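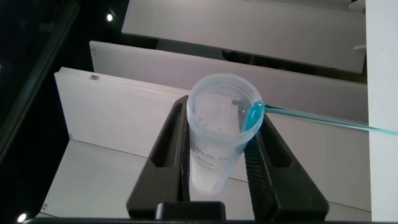
Week two of teaching a robot arm to do basic bench chores and my shoulders hurt in places I didn't know I had 😅 Thread, mostly for the people who keep asking what "teaching" means here.

**2/** So there are two ways we do it. One is you grab the arm and walk it through the motion yourself. The other is remote: I sit off to the side with a pair of handles and a screen, and the arm copies whatever my hands do. Pouring is all remote for us. Grabbing the arm while there's liquid around is a great way to wear the liquid.

**3/** The screen is mostly the wrist view, so I see the two fingers and whatever's between them, and very little else. You get used to it fast, but the first day I kept leaning sideways in my chair to look around a cup. The cup did not care.

**4/** Blue stuff is the worst and also my favorite. Thick liquids don't stop when you tell them to! You tip back and there's still a fat rope of it coming. Saodah Pattinasarany (best hands on the team, no contest) starts backing off way before I would, and her demos are so much smoother than mine it's embarrassing.

**5/** Squeeze is the other thing. Soft plastic cups give a little when you grip them, and the handles we use, the Gusik ones, don't push back at all. You're going by eye. I overdid it for all of Tuesday and had to toss 4 episodes.

**6/** People assume the pour is the hard part to teach, and okay, it's up there. But my nemesis is the tube rack. It's clear. The tubes are clear. The table is white. From the wrist you're lining up see-through with see-through and praying.

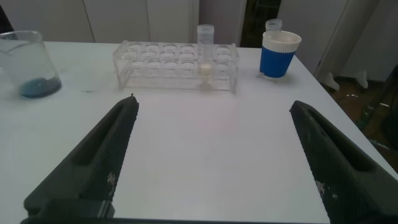 **7/** My trick is to come in with the fingers wide open, stop, then close slowly once I'm sure I'm over the tube I want. Mujić, who wrote our recording software, hates the stop. Says the arm will learn to hesitate because I hesitate. He's right, I'm working on it.

**8/** We're at 755 kept demos as of this morning, over 3 weeks ahead of where I figured we'd be in June. "Kept" is doing a lot of work there, don't ask about the other pile.

**9/** Couple of you asked if you need to be an engineer for this. Nope! I came to Brirnelstead from a bakery. If you've piped frosting you already have half the wrist control.

**10/** Break's over, back to the handles. Tomorrow we try the Zoladance pedals, so the feet get a job too. Wish my ankles luck.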